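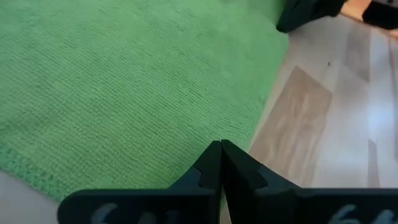 Green microfiber towel on light laminate, fingers nearly touching and pointing toward the towel's edge.

Gillance Two-Arm Cloth Station
Equipment page and buying notes

The Gillance is a pair of black robot arms, a frame, a table and a great deal of cable. It is sold to people who have towels, napkins or cleaning cloths in quantity and would like something other than a person to pick them up. It comes from Nusisov, a small shop that builds benches for laundries, hotels and the sort of university department that has discovered fabric is difficult.

If you are hoping to fold fitted sheets, please close this page and have a nice day. We can't do them either.

What you get

Two arms with parallel grippers
Black extrusion frame, bolted square
Butcher-block style work surface
One set of flat-plate fingers with stepped tips
Cable kit (it will not look like the drawing)
Stop button, on a lead long enough to reach your chair
Setup notes by Dexter Pangilinan, who writes the way he talks, so allow an evening

What you don't get

Towels, a desk, a computer, a monitor, or patience. The computer is the one people forget. Vasanthi Naidu in our office keeps a list of customers who unpacked everything, bolted it together and then phoned to ask where the screen plugs in. You will want a desk beside the frame, and you will want it on the same side as your power.

About the fingers

The standard finger is a tall flat plate that comes to a point. It will get under a hem if the hem is willing. Microfiber usually is. Terry loops like to hang on, and very thin napkins tend to come up in pairs, to the delight of anyone who is paid by the napkin.

Mark your fingers before you swap them. A paint pen does the job. Fingers go missing in drawers, and one from an older set will fit the mount perfectly well while throwing off your closing gap for a week. Spare sets ship in a padded envelope and we would rather sell you two now than hear from you in April.

Choosing your cloths

Buy them all the same size in different colors. Green, yellow and orange are easy to tell apart on pale wood. White on pale wood is a hobby for somebody with more free time than you. Wash new cloths twice before you run anything on them, and skip the fabric softener.

Crumple them for practice. Everyone starts with a nice flat towel, gets a nice flat result and orders a second bench. Leonora Mercado, who handles our returns, has asked me to put this in larger type, but the website won't let me.

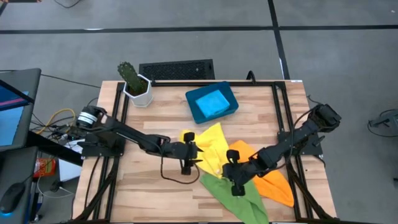
Planning the room

Leave 43 inches clear on the desk side and enough on the other that you can reach the base of the far arm without climbing. The table sits low inside the frame. Taller people complain, shorter people don't, and we have stopped adjusting it.

Check where your floor vents are before you bolt anything down. A vent blowing across a microfiber cloth is a very cheap way to get a very confusing afternoon. Tape on the floor for keep-out lines is worth the price of the roll. Run the power leads where you aren't going to walk, then walk there anyway and move them again.

Budgeting

We quote by the bench and the quote is good for 43 days. Shipping is extra and depends mostly on whether you have a loading dock or a cousin. Beyond the bench itself, set money aside for:

Spare finger sets, two at minimum
10 cloths in each color you plan to use
Replacement cables for both wrists
A decent chair

Cables wear out at the wrist first. Ours are rated for 200 hours of steady folding, a number we arrived at by folding steadily and writing down when Lautaro Lucero started swearing. Plan on changing them before that. The swap takes a hex key and seven minutes, or one hex key and the rest of your day if you drop the small screw.

Other benches people ask about

The Zaltatia has one arm and costs less. It is fine for picking cloths out of a bin and putting them in another bin. It cannot hold one corner while it looks for the next, so don't buy it for folding and then write to us about folding.

The Panganiban is our long table, for sheets of the flat kind. It needs a wider door than you have. Measure the door.

Lead time

Seven weeks from deposit, longer if you want the frame in a color. The frame comes in black. Other colors can be had by waiting.

Ordering and questions

Write to Freya Tapley in sales with your room size, your cloth type and a sentence on what you would like done to the cloths. She will answer with a quote, or with a polite note explaining that a person and a laundry cart would do it for less. Both replies are free.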